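Robots Among People, Unit 7
Rules, Standards and House Practice for Demonstration Work in Homes
Course notes, December revision. Replaces the version with the coffee ring on page two.

7.1 Where we left off

Last unit covered fenced cells, where the rules are old, clear and mostly written in response to somebody's hand. This unit is about work with no fence. You will be recording demonstrations with hand-held grippers in kitchens that belong to other people, and the fixed-cell rules fit that about as well as a hard hat fits a cat.

Bring the Losa kit sheet to the session. If you have lost it, print another.

7.2 Three kinds of document, often confused

A regulation is law. You follow it whether or not you find it persuasive.

A standard is an agreed text written by people with a great deal of patience. It becomes binding when a law, a contract or a customer says it does. Read the scope clause first. Most arguments about standards in this course have been between two people who had both skipped the scope clause.

House practice is what a team writes down after a bad afternoon. The Ellwood rules below are house practice. They have no legal force, but they do affect your grade.

Exercise, ten minutes: take any two Ellwood rules and say which hazard each one answers. "Because it is in the handout" scores zero.

7.3 The Ellwood rules for table work

Rule 1. Get consent for the room as well as the person. A kitchen holds mail, pill boxes, family photos and a calendar with the dentist on it. The householder sees the consent form before the kit comes through the door, and signs it again if you change rooms.

Rule 2. Write the task card before you touch anything. State the start layout, the end layout and what counts as done. "Tidy the cutlery" is a wish. "All spoons and chopsticks in the tray, tray square to the table edge" is a task.

Rule 3. One operator per pair of grippers. Helpers stay behind the operator and keep their advice for the break.

Rule 4. No sharp knives in a cutlery task unless the card calls for them and the supervisor has signed it. Count them out and count them back.

Rule 5. Check finger pads at the start of each block. Wipe them if they have met food. Replace them if the ribs are worn or torn. A worn pad slips, the operator squeezes harder to make up for it, and you have then recorded several minutes of bad habits for a machine to learn.

Rule 6. Straps and cables stay clear of the jaws. Check by opening and closing both grippers fully before the first take.

Rule 7. Keep the bad takes. Mark them as bad, say why in one line, and leave them in the log. The Verkano set arrived with 638 takes and no failures of any kind. We admired it for a moment and then asked where the rest was. There were 84 more in a folder called "misc".

Rule 8. Stop when tired. A block is 30 minutes with a break after it. Operators always claim to be fine, and their last ten takes generally disagree.

Rule 9. Leave the room as you found it. Take the householder's word over your own about where the pot lid goes.

7.4 On labels

Name objects the way the task card names them, and do it the same way every time. In the Famo exercise, one class produced 2,000 labels for a single drawer, among them "spoon", "Spoon", "soup spoon", "spoon (big)" and "ladle??". Merging these took longer than the recording did. The rule since then is one list, agreed beforehand, with no question marks.

Chopsticks are logged as a pair if they are picked up as a pair. A single chopstick is a single chopstick. This has been debated at length in past years and is closed.

7.5 What goes in the log

Take number, card number, operator code, pad check yes or no, result, one line of comment. No names. No remarks on the householder's taste in curtains. Take 363 in the practice log is there as a warning: the result column says "fine" and the comment says "dropped everything".

7.6 Table work at hand

Before the session, look at both views and draft a task card for this table. Decide what you would do about the spoon on the cloth, and which of Rules 1 to 9 you would check first.
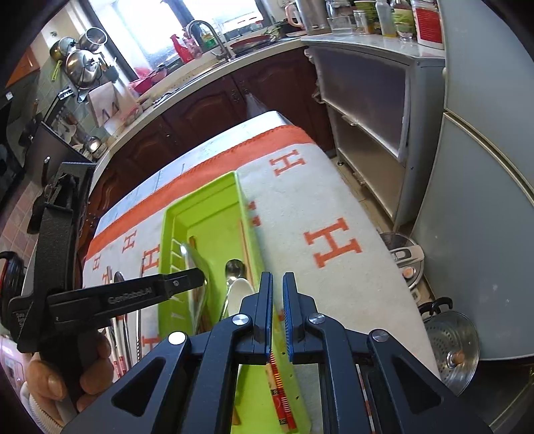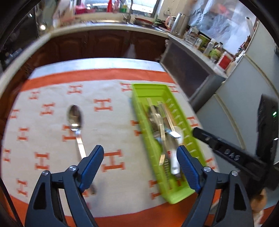

Fig. 7.1 and 7.2. Cutlery task in a home kitchen: green tray on the table, ribbed blue finger pads on the grippers.

7.7 To hand in

One task card, one page at most. One paragraph on a rule you would drop and what you expect to go wrong once you have. Late cards are accepted until 5 p.m. the next day, with the usual penalty and a look.

Reading for Unit 8: the scope clause of the standard you were assigned. The whole clause, please, including the notes.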